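Chapter 2
When the Grip Fails

In February, a gripper at the Binano workshop dropped 18 glass lamp covers in one shift. The controller reported no fault. Beatrice Swai, the technician on duty, first suspected the motor and lost two hours on it.

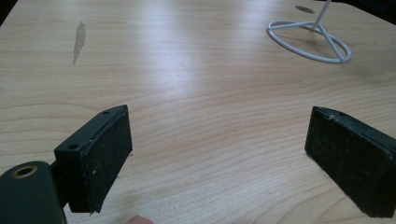 Pad wear is the subject of this chapter. It comes slowly, and a force sensor may not notice it. Look at the two facing pads: they carry small pale specks, and their edges are a little worn. Dust of this kind can reduce friction — the finger closes with the same force, but the part slides. At Binano the pads were inspected after every 1,000 cycles, and this was too late. Before you inspect any pad, stop the drive and keep your fingers out of the gap.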